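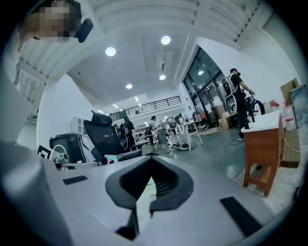

**Wanted: two people for the Flevdale shared workshop gripper build. Unpaid, mostly evenings, starting in February.**

We are after one person who can solder and one person who can say no. If you can do both, you can have both spots.

The project is called Wukik. It is a hand-held gripper you carry around and do chores with, so that a wheeled base with an arm might one day do the same chores without you. I say might. I have been around home robotics for 14 years and have watched a lot of arms fail to pick up a sock. Aivar Žukauskas, who started Wukik, thinks we will have it clearing a kitchen bench by winter. I think we will have it clearing one mug, and that somebody will have put the mug in a good spot first. We get along fine.

**What the work is**

- Recording sessions with the hand-held unit: pick up, put down, do it again. It is dull. Expect to repeat the same task up to 300 times before Aivar is happy with it.
- Rewiring. The current harness was made in a hurry and I don't trust the connectors.
- Printing and fitting new rims for the jaws. Bring opinions about rubber.
- Writing down what went wrong. We are bad at this, and it's the main reason for the ad.

**What we'd like**

You have finished at least one thing at home that moves under its own power, and you can tell us what was wrong with it. A garage door opener counts. So does a chook feeder. A certificate is fine but we won't ask to see it.

You can give us roughly five hours a week. If your plan is to turn up once, take a look and talk about the future of labour, please come to the open evening instead.

You don't need to believe in any of it. Brian Kaijage, our other regular, joined to prove the wheel base was a waste of money and has since rebuilt it twice. He still says it's a waste of money.

**What you get**

A key to the workshop, a shelf, use of the printers and the bench tools, and your share of whatever we manage to learn. There's no wage, no equity and no company. Anyone who tells you Wukik is a start-up has been talking to Aivar. Parts for the project come out of our kitty, parts for your own projects don't.

We share the floor with other groups, so it gets noisy and you will need to keep your leads tidy. You must be 19 or over to hold a key. Parking is poor, and the Samden bus stops out front until late.

**How to apply**

Drop a page in the Wukik tray at the front desk, or send it through the members' board. Tell us what you built, what broke, and which part of this ad you think is nonsense. Please leave out the cover letter. Brian reads everything and will get back to you either way, though not quickly.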